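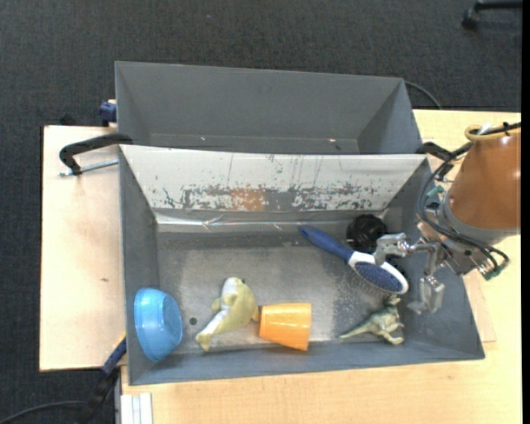
Day one of sorting out the kids' end of the house. I'm doing it in batches this time, one bin at a time, and nothing goes back in a bin until it has been given a proper place. The rule for the first batch was anything that has ended up in the wrong room. So the hairbrush is in with the dolphin (or fish, opinion is divided here), the orange cup and the little green dinosaur. Brush to the bathroom, cup and blue bowl to the kitchen, soft toys to the basket on the landing.

The grey bins are the best thing I've used for this. I tried cardboard boxes last year and they went soft at the corners and ended up staying in the hallway until December. A bin you need back for the next job gets emptied.

Someone asked about size. Mine hold a decent armful, no more. If you go bigger you end up digging, and then you're back where you started.

Storage so far: one Skivik shelf unit, second-hand, 61 cm wide. It fits the alcove with a finger's width either side. I had to take the skirting off to get it flush and I haven't put the skirting back.

The Osero baskets I ordered for it are 2 cm too deep. They stick out at the front. I checked the listing again and the measurement was there all along, under the washing instructions. They are going on the landing instead.

Plastic cups and bowls. We had far too many. I kept the ones that stack and the ones that get asked for by colour. The rest went in the charity bag. Bowls are on the low shelf now so the children can get their own, and there has been one spill.

Soft toys are slower. I wash them before they go away, in a pillowcase with the top tied, cool wash, 1000 spin. Then over the airer for a day. Anything with a stiff bit inside gets a wipe with a cloth and that's it.

Hairbrushes: pull the hair out with a comb first, then warm water and a drop of shampoo, bristles down on a towel overnight. Don't soak the cushioned sort. Water gets in behind the pad and it takes days to come out.

Small plastic animals have their own tub, an old Ponce biscuit tin with the lid lost. Dinosaurs and farm animals together. I did try separating them and it lasted until teatime.

Reply to a few people: no, I don't label things. Ours can't all read yet and the ones who can don't.

Total spent up to now is the shelf, the baskets and a roll of bin bags. I did look at the Skorkach fitted unit and it was 585 before delivery, so we are carrying on with the alcove.

Next batch is the bottom of the wardrobe. Shoes, mostly, and a tent.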